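Nelmont Branch News
2022-02-21

Changes to the repair desk and the reading room

The repair desk is moving from the side entrance to the old map room on the ground floor. The move starts this week and the desk will be closed for two days while the shelves go up. Anything you have already dropped off is safe and tagged, and you can still call the front office to ask about it. If your ticket number is 359 or lower, your item is ready and we would like you to come and get it. Some of those lamps and radios have been on the rack since December.

Deepak Kandpal is setting up the new room. He has asked for more light over the benches and a door that shuts properly, and he is getting both. The old room had one window and a radiator that could not be turned down. People who came in to learn how to sew on a zipper ended up doing it in the hallway. 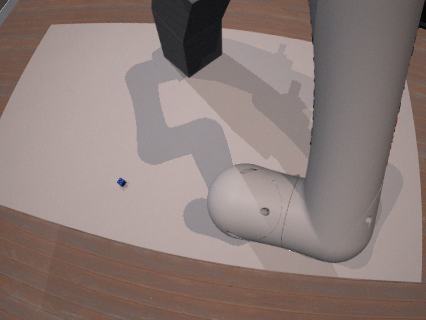 Bench lamps have been the longest discussion so far. Radek Slanina wants the kind on a jointed arm that clamps to the table edge, and Cor Van Hecke wants fixed lights on the ceiling so there is nothing to knock over. We are trying both for a month. Whatever we pick has to come down over the work from the top, with a bend in it like the big pale gray arm in the picture, and leave most of the table clear for your hands. The tabletops will be light gray too - small screws show up well against it, and the old brown ones hid them.

The reading room keeps its current hours. The newspaper rack has been moved closer to the window, and the large print shelf is now next to it. We had 13 requests for more large print mysteries and an order has gone in.

The lending shelf for tools is now part of the repair desk. You need a library card to borrow from it, and the limit is two items at a time. Please bring drill bits back in the case they came in. The glue gun is out for repair, and the tile cutter has a waiting list.

Vilém Kubíček will teach the basic wiring class again once the room is open. Sign up at the front office. The class is free, but you will need to bring your own screwdriver.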